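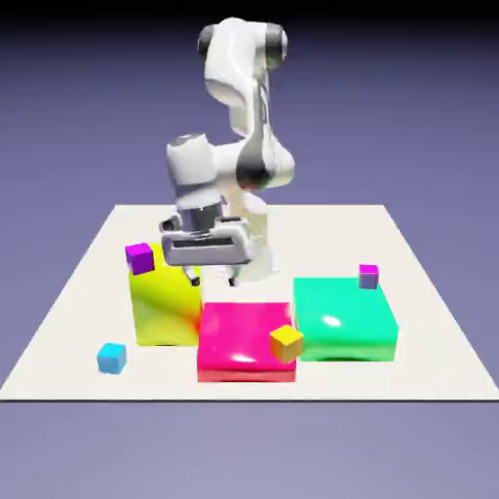 4. Practice scene in the simulator

Do this before anyone powers the real arm. Section 3 done, arm bolted down, e-stop wired? Good. Leave it off for now.

4.1 Load the scene

1. Shop PC on, log in as bench. Password is on the inside of the cabinet door.
2. Open the Cinico folder, start the sim, pick scene 13. Not 12, that one has the old table height.
3. Wait for the arm to come up. Folded pose, hand pointing down at the table, fingers apart. If it comes up stretched out flat, the joint file is the wrong one. Close it, copy Godfrey's over from the shared drive, start again.
4. Check the blocks. Yellow, magenta and green big ones, the small cubes on and around them. Purple cube belongs on top of the yellow block, pinkish one on top of the green.
5. Small mustard cube on the magenta block sits tilted near the corner. Leave it. It's the hard pick and we want it hard.

Note: if cubes shoot off the table at load, the time step got changed again. Set it back to the default and reload.

4.2 Set the hand camera

6. Views menu, second entry, hand camera.
7. Jog the arm out over the blocks with the arrow keys. Slow. Shift is fast, dont use shift.
8. Turn the wrist until you have a finger in each bottom corner of the view and a block between them. Both fingers need to show. Block edges running diagonal is fine, the software doesn't care about that.
9. Only one finger showing means the camera mount offset is off. Open the mount file, fix the side offset, save, reload. Henrik has the numbers for our printed bracket.

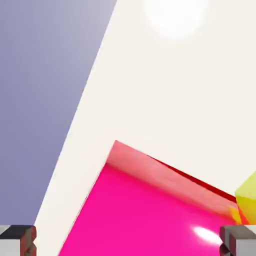

10. Look for glare. The bright round spot on the table is the overhead light and can stay. If it lands on a block you're trying to pick, turn the light down to 75 and look again.
11. Save the view as hand_1. Don't overwrite hand_0, Jana uses it.

CAUTION: The sim will let you push the fingers straight through the table. The real table will not. Set the floor limit before step 12, every time, even for a quick test.

4.3 First pick

12. Fingers full open. Come down over the cyan cube first, it's on the table with room in front of it.
13. Close on it. Lift straight up. No sideways moves until it clears the big blocks.
14. Put it down, open, back to the start pose.
15. Repeat with purple, then the pinkish one. Mustard last.
16. Write your runs in the log, the bad ones too.

If the grip slips in the sim, check the finger pad friction first, then the closing force. Change one, rerun, then the other. Arne changed both at once in February and we lost the good settings.

Error 239 on closing: gripper not found. Unload the hand, load it again.
Error 3723: joint limit. Back off with the arrow keys, then press reset. Reset alone just throws the same eror again.

4.4 Before you move to the real arm

Log signed by Saodah or Henrik. Floor limit copied to the Rathjen controller, not just saved in the sim. Speed slider all the way left. One person on the e-stop, hand on it, the whole run.

Go to section 5.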